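From the kitchen bench - how the breakfast set is coming along

It has been a good stretch since our last newsletter, and those of you who chipped in when we started the Flullura project back in February have been very patient with us while we sorted out our tables of numbers. So let me put the kettle on, so to speak, and tell you what we've been up to at Fadarar!

The short version is that we are collecting kitchen examples at last. Each one is a single small job done from start to finish by the arm while a person guides it, and the recordings all go to our friends at Jamier, who look after the learning side of things. We settled on breakfast as our theme after a rather long and cheerful argument (I was holding out for school lunches, and I still think they'd be lovely). Breakfast gives you toasters, mugs, fruit and cereal all within reach of each other, and that's a generous lot of different shapes for one stretch of counter.

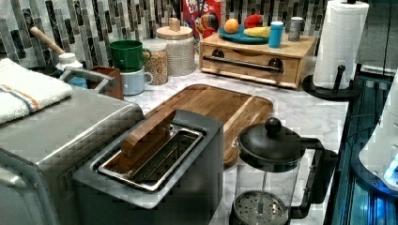 How many examples does a system like this need before it learns a job? For a single job in a single kitchen we're aiming for 200, and we expect to want 2000 before we'd trust it across several kitchens with different benches and different light.

Getting to those numbers is slow and friendly work. A person settles in, does 16 runs, has a stretch and a biscuit, and then swaps with whoever is next. We used to go longer, but tired hands make sloppy examples - and the system will learn a sloppy habit every bit as happily as a good one. We also shift the bits and pieces on the counter between runs, a board turned a little, a tray slid over, so that it doesn't come to rely on everything being in its favourite spot.

The toaster end of the counter has been the great favourite with our guides, though the tray and the boards get their share of attention too. It's a squeeze for the arm with so much set out, and I've grown very fond of watching people lean to one side in their chairs while they steer, as though that would help it past the fruit plate.

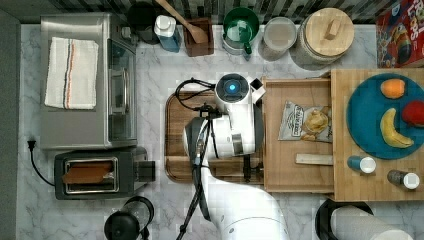 What we keep and what we bin

We do keep some of the fumbles, you'll be pleased to hear. If the person guiding notices a poor grip, backs off and has another go, that whole run stays in, and it gets a label of its own so Jamier can find it again. What we throw out are the runs where the recording started late, or where somebody reached in to tidy up halfway through. The labels themselves have had a good going-over this winter as well. We now write one plain sentence for every run, in whatever words the guide would use at home, and there are 2 people reading each sentence before it goes off. 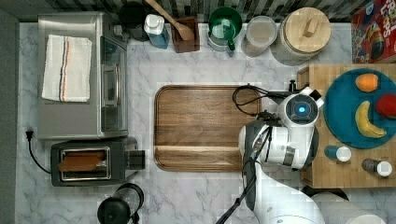
Breathnach wrote to ask whether we shouldn't be collecting far fewer examples and spending the time we save on checking them properly, given that a mislabelled run does more harm than a missing one. It's a fair point and it had us talking well past home time. For now we've agreed to hold at our first target, go back through every sentence, and only then carry on towards the bigger number.

If you'd like a turn at guiding, drop us a line through the usual newsletter address. You don't need any experience, and we'll happily show you the ropes.

16 shares | 2 comments

Contact us | © Fadarar, August 2024 | Back to top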